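Compte rendu de la réunion de l'atelier de yaourts, Umville, 8 février 2019

C'est moi qui tiens le stylo cette fois-ci, donc pardon d'avance pour les digressions, je prends des notes comme je parle.

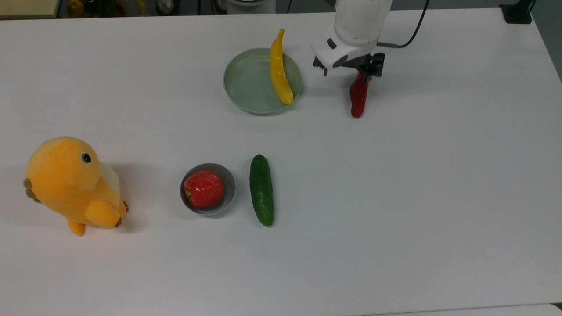
Étaient là Efren Samonte, Maud, Thierry, Solange (arrivée pendant le point 2, à cause de la déviation) et moi. Lucien était excusé, il livrait à Nernier. On a commencé avec un bon quart d'heure de retard, le temps que Thierry retrouve le cahier de production, qui était dans la camionnette, comme toujours !

1. Le compte rendu de décembre

Relu en vitesse, approuvé. Maud me demande de corriger une chose : le lait de brebis n'a pas été « abandonné », il a été « repoussé ». Elle y tient beaucoup et je la comprends, c'est elle qui a fait tous les essais. C'est corrigé.

2. Les ventes de la semaine

On a sorti 297 pots, toutes recettes confondues, ce qui est franchement joli pour un début février. Le nature part toujours en premier, la vanille suit, et la châtaigne reste un peu sur l'étagère. Efren pense que l'étiquette marron n'aide pas, moi je crois que les gens ont eu leur dose de châtaigne pendant les fêtes. On la garde encore un mois et on regarde. Solange, qui venait de s'asseoir, propose d'en faire goûter au marché avec une petite cuillère de granola dessus. Adopté tout de suite, elle s'occupe du granola.

Il nous manque toujours 23 pots en verre de la consigne de l'épicerie de Nernier. Lucien devait leur en parler en livrant. S'il revient les mains vides, j'appelle moi-même, j'aime bien la patronne et elle ne se fâche jamais.

3. La cuve

Le gros morceau de la réunion ! Notre vieille cuve de mélange fait un bruit de tracteur depuis l'automne et Thierry en a assez de resserrer la même bride. On avait deux devis sur la table. Celui de Burkik, pour une cuve neuve de 200 litres avec agitateur lent, et celui de Santoro, pour une cuve d'occasion révisée, même volume, livrée plus tard mais nettement moins chère.

Thierry est pour Burkik sans hésiter : la vanne de vidange se démonte à la main et le nettoyage irait deux fois plus vite. Maud préfère Santoro, elle voudrait garder de la marge pour la chambre froide, qui finira bien par nous lâcher elle aussi. On a tourné en rond un moment (j'avoue que j'ai changé d'avis deux fois en écoutant l'un puis l'autre). Efren a fini par demander si quelqu'un avait mesuré la porte de l'atelier. Personne ne l'avait fait. Thierry est donc parti avec son mètre, et la cuve Burkik passe, mais sans ses pieds.

Décision : on ne signe rien aujourd'hui. Thierry demande à Burkik si les pieds sont bien démontables et si le montage est compris dans le prix. Maud demande à Santoro une photo de l'intérieur de la cuve et le détail de la révision, surtout les joints. On tranche à la prochaine réunion, et cette fois pour de bon.

4. Les livraisons à vélo

Je défends toujours mon idée de faire le tour du bourg avec le vélo cargo - je sais, je radote. La caisse isotherme tient le froid pendant toute la tournée, je l'ai essayée deux fois avec le thermomètre dedans, et les clients adorent. Le souci, c'est la montée derrière l'école, que j'ai faite à pied en poussant. Solange veut bien me relayer si on déplace la tournée en fin de matinée. On essaie avec 20 clients, pas plus, en gardant la camionnette pour Nernier et les fermes.

Efren rappelle qu'il faut noter la température au départ et au retour. Je l'ai fait la première fois, j'ai oublié la deuxième. Je colle une fiche dans le couvercle de la caisse.

5. Les drôles de courriers

Petit point rigolo : Maud a relevé la boîte mail et on nous propose désormais des bouchons au conteneur entier, un logiciel de paie et un stage de prise de parole en public. Elle a tout effacé sauf le stage, qu'elle garde pour Thierry. Thierry n'a pas souhaité s'exprimer sur ce point.

Plus sérieux, une cantine voudrait des yaourts en seau plutôt qu'en pot. On n'a ni les seaux ni l'étiquetage qui va avec, mais l'idée plaît à tout le monde. Efren les rappelle pour connaître les volumes et les jours de livraison.

6. Divers

Le joint de la porte du labo est à changer, Thierry a le modèle. Il reste des charlottes jusqu'à la fin du mois, j'en recommande. Solange demande qu'on arrête de poser les cagettes devant le lave-mains, et elle a raison. La clé de la réserve est de nouveau sur son crochet, merci de la laisser là !

Prochaine réunion chez Maud, qui promet une tarte. Lucien apportera les bons de livraison de Nernier et Thierry le cahier de production.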